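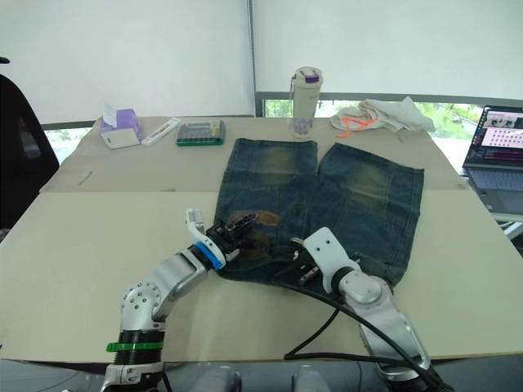

Wastbridge, 1/31/20

I went in wanting to be won over. My nephew joined the robotics club at Dunstan in the fall, and all through the holidays we heard about the laundry project. It was going to fold. It was going to fold anything. By the time the pie came out it was going to be in every house in the country, and I was the mean aunt who asked whether it could do a fitted sheet.

So I took a long lunch and went to the open lab. The job for this term is one pair of jeans, flat on a table, legs straight, and two arms that are supposed to take it by the waistband and bring the top down over the legs. The jeans have been worn nearly yellow at the knees and they still have the leather label on the back. They looked like something I'd pay too much for at a thrift store.

I should say what I do for a living, which is run the back room of a dry cleaner. I fold pants in my sleep. I don't say that to brag, it's a dull skill, but it means I watch this kind of thing differently from the other parents and relatives, who clapped whenever an arm moved.

What I kept looking at was the setup. The table is covered in cardboard, light tan, so the denim shows up nice and dark against it. The legs are already side by side when the arms come in. Who laid them out like that? A student did. In my line of work, laying them out is most of the job. Pants come out of a dryer in a knot with one leg inside out and somebody's sock in it, and by the time you have them flat and straight you're nearly finished. The fold takes me 2 seconds.

I said so to Chiamaka Oyewole, who coaches the club, and she didn't get defensive, which I'll give her credit for. She told me they'd tried starting from a heap before the break and got nowhere, so they cut the problem down. Fair enough. But the flyer in the hallway says "robots that do your laundry," and it doesn't say anything about cutting the problem down.

Then there's the number. The kids want 300 practice runs saved before the regional meet at Ulline in February, and they had 100. All on the same jeans, as far as I could tell from asking. What happens when you hand it corduroys? Or a skirt? I asked my nephew and he said "it should generalize," in the voice he used to use for telling me he'd brushed his teeth.

I watched for 35 minutes. I saw folds I'd accept and folds I'd send back, and I would have liked somebody to be writing down which was which.

He's learning a lot, my sister says, and I believe her. He can talk about grip and cable slack and why thick seams are a pain, and last year he couldn't talk about anything except video games. I just wish they'd let him say that at the meet in place of the house-of-the-future speech. I've offered a bag of unclaimed pants from the shop, all sizes, some with pleats. Chiamaka said she'd take it after Ulline.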